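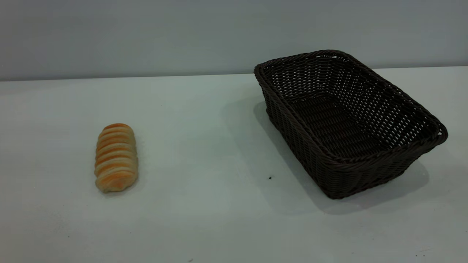

Kadri Lapiņa

Hi, I'm Kadri, and I do the planning and buying at Gimero. If you've ever emailed us asking what a robot cell costs, I'm the one who wrote back with far too many questions (sorry, there'll be more).

Gimero helps small bakeries and food packers work out what automation to buy, how to pay for it, and when to leave it alone for another year. We don't build robots and we don't take a commission from the people who do. You pay us a fee for the plan, and the plan is yours to carry to any supplier you like.

I started the company with Ülle Ķēniņš, who spent years keeping packing lines running and has strong feelings about spare parts. She handles the trials and I handle the spreadsheets. We argue mostly about grippers!

A lot of our work begins with one roll and one basket. Picking up a piece of bread and setting it down in a basket sounds like the cheapest job in the building, and then you start pricing it. Soft, ridged dough doesn't behave like a box. Will fingers mark it? Does the basket always sit at the same angle, or does the robot need a vision system to find the rim? Every one of those answers is a line in the budget, and we'd much prefer you meet them in the plan than in the final invoice.

Our trial bench is called Dolta, and you're welcome to send your own products for it. Please send the ugly ones too, the lopsided and overbaked ones, as well as the nice ones you'd put in the window. We've run more than 114 products across it so far and the ones that caused trouble were hardly ever the ones the owner warned us about.

What you get at the end is a folder we call Rozīte (there was a bakery cat, long story). It has the equipment list, the floor layout, a purchase schedule, and 3 budgets: buy new, buy used, or lease. We put in the dull stuff as well, like guarding, training days, the electrician, washdown covers, and what happens to your output during installation week. People forget installation week. I forgot it myself on our very first job and I still think about it.

Most clients come to us in June, after the spring rush, hoping to have something running before the holidays. That's tight, so write earlier if you can. Gromus, our little budget worksheet, is free and you can fill it in before we ever talk. Leave blanks where you don't know, I'm used to blanks.

Then drop us a line and tell me what you make, how many people pack it, and how much floor you can spare. I'll write back with the questions.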